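Mailing bag

A mailing bag is a light, flexible envelope used to post goods that need little protection from knocks, such as clothing and bedding. Most are made from polyethylene film between 50 and 110 microns thick, closed with a strip of permanent glue.

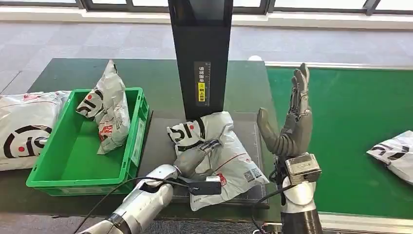
Film is blown as a tube, slit, folded and heat-sealed along both sides. The seal is made at roughly 121 °C – higher for recycled film – and its width varies by maker. Cistetti bags have a 14 mm seam, while the Ponditz type uses 20 mm. Paper versions are sold for kerbside recycling, although they tear more easily when damp.

See also: Padded envelope, Parcel post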